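Subject: Re: [hestbridge-repair] Old lamps, two-prong cords and what we take in 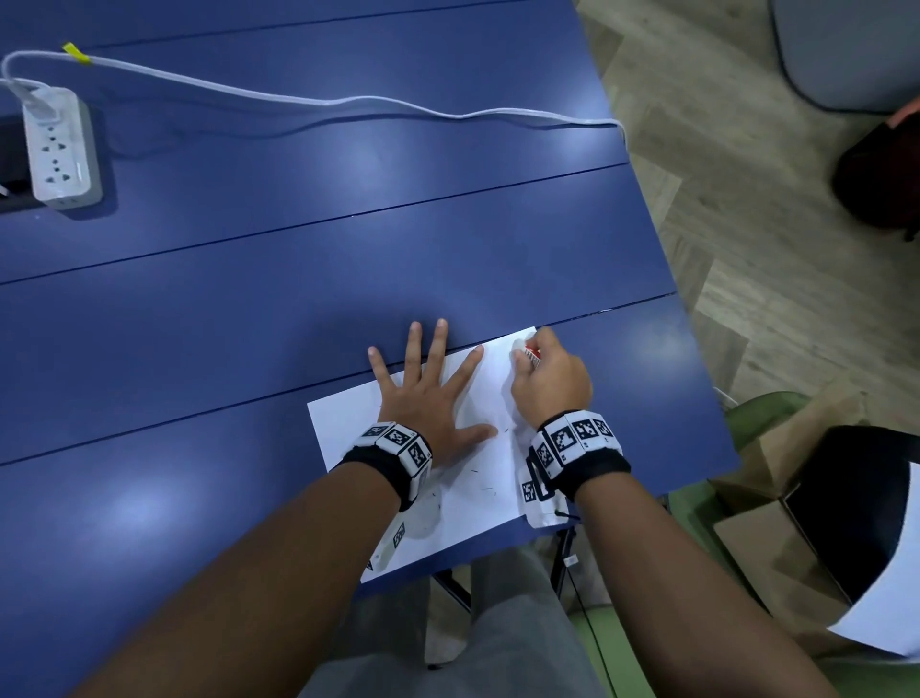

Banafsheh, thanks for writing this up. I've kept your message below mine for people who joined after October and didn't get the earlier thread.

On June 12, 2021, you wrote:

> Hi all,
>
> I had three people ask me last month if we would rewire a table lamp for them, and I gave three slightly different answers. Could we settle on one? My own feeling is that a plain lamp with one bulb is fine, and anything with a dimmer in the base should go to a shop.
>
> The other question is cords. Some people bring their own from the hardware store, and they are often too thin or too short. I'd like us to keep a reel in the cupboard and charge for what we use.
>
> Also, does anybody still have the Penner tester? It isn't in the gray box.
>
> Banafsheh Bahrami

I agree on plain lamps. I'd put it this way on the sign-in sheet: one socket, one switch, no dimmer, no transformer, nothing meant for outdoors. Floor lamps are all right if the cord can be pulled through without taking the column apart. The brass one we had in the spring took two of us most of the session, and the owner had to come back for it anyway.

I would add one thing, and that is the socket itself. Many of the lamps we see have a shade ring that says 60 watts max, and people have been running bigger bulbs in them for years. The insulation inside the shell goes brown and then brittle. If we put a new cord on an old socket like that, we've fixed the part the owner can see and left the part that matters. So I think a cord job should always include opening the socket. If the cardboard sleeve crumbles, the socket gets replaced or the lamp goes home as it came.

Polarity next. When we fit a polarized plug, the ribbed side of the cord goes to the wide blade at one end and the silver screw at the other. I know most of you do this without thinking. I've still had 5 lamps across my bench that were wired the wrong way around, and one of those was from us. Please check it with the meter before the lamp leaves the table, even if you're sure.

On the reel: I priced it at Okix and at the place on the Jemevlow road. Okix wants $45 for a 100-foot reel of 18 gauge lamp cord in brown. The other place cuts it by the foot and will do the cloth-covered kind, but at close to three times the price. I'd buy the brown reel and tell people to bring their own if they want cloth, as long as it is 18 gauge and long enough. Six feet is plenty for a table lamp. Eight is better if it will stand on a dresser.

We'd need plugs and underwriter's knots don't cost anything, so that leaves sockets. I have 36 of the three-way kind left over from my uncle's store. They work fine with an ordinary bulb, you just click twice. I'm happy to give those to the group and we can buy standard ones when they run out.

As for what we charge, I would keep it to parts only, and write the amount on the tag before the work starts. Last time a man was surprised by four dollars and I would like to avoid having that talk again.

The Penner tester is at my house. Sorry. I took it home to change the battery and found the contacts had corroded, so I cleaned them with vinegar and a cotton swab and it reads correctly now — I checked it against my own meter on a few resistors. I'll bring it next time and put it back in the gray box.

If there are no objections I'll type up the sign-in sheet with the lamp rules on it and send it to this list. If anyone wants to argue for dimmers I'm willing to hear it, but please say who would do the work.

Does anyone have a decent pair of wire strippers they can spare? The ones in the cupboard nick the strands.

Lorcan Duggan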